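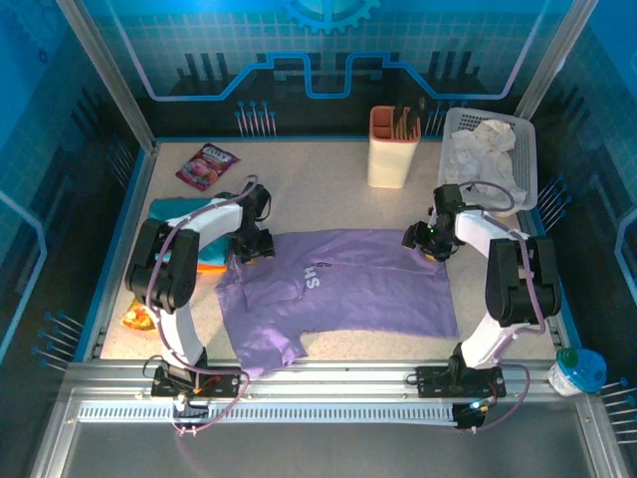 4 min read

Home Projects Reports Equipment Contact
Search this site...

Clunura garment handling project: progress report to the Crichton fund, July

Dear friends at Crichton,

Thank you for your patience with us this spring, and for the kind note that came with the second payment. We promised you a full account of where the equipment money stands before we ask for anything more, so I have tried to put it all in one place, and I hope you will forgive me if I wander a little on the way.

The two-arm bench is in daily use. When we wrote our first plan we thought a single arm would see us through the year, and I'm so glad you let us move the money across, because a shirt really does want two hands. The purple one has become our regular test piece. We start it from all sorts of positions, on its side with a sleeve hanging off the front of the table, or bunched up, and the arms go for the corners. Flat, square starts are the easy ones and we are trying to do fewer of those. We also leave other things on the tabletop during a session, such as folded cloths, snack packets, the utensil holder and the gray basket, so that the arms learn to work in a place somebody might live in.

Now to the budget. Of the money set aside for spare parts we have 3,000 dollars left, which is more than I had feared at Easter. Most of what we have spent went on gripper fingertips and cables. The fingertips wear at the edge where they meet the cloth, and we have gone through 21 of them so far. Lellex sold us the first lot singly, and they were very good about sending them quickly, but they have offered a better price if we take a box of 40, and I would like to do that before the fall. It would carry us well into next year and save me a good deal of ordering.

The cables are a different story. They have to follow each arm over the elbow and loop at the wrist with enough slack to turn, and we bought the first set a little short. The replacement set is longer. We would like one complete spare for each arm on the shelf, and I have put that in the request below. 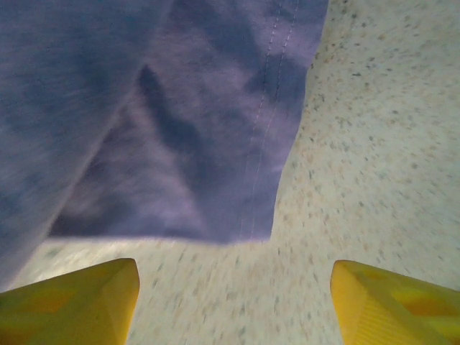
Wrist camera view: purple fabric, hem and stitching, with the yellow fingers open below.

The wrist cameras are the purchase I would defend most warmly if anyone asked me to. The overhead view is fine for knowing where a shirt is, but a hem or a double line of stitching is a small thing, and from above it can vanish into the folds. Up close we can see it much better, even with a bit of blur when things are moving. That blur is worth some money to fix, I think. Prastamik has quoted us for a pair of faster cameras and we are waiting on their lead time, which was given as 20 working days when I last spoke to them and may well have crept up since.

Our requests for the next period, then, in the order we would buy them:

Box of 40 fingertips (Lellex)
One spare cable set per arm
Pair of faster wrist cameras (Prastamik), including mounts
A second bench rail, if the cameras come in under the quote

The rail can wait until winter without doing us any harm. The fingertips can't, and if it is possible to release that part early, we would be very grateful. We don't need any new money for it, only your agreement to use the spare parts balance this way.

I had hoped to include the comparison between one-arm and two-arm sessions, but the notes from the early weeks were kept in two different formats and I am still sorting them out. It will come with the fall report, along with the supplier invoices. You are very welcome to visit the bench in the meantime. Mornings are best, and we will put the coffee on.

With warm thanks from all of us at Clunura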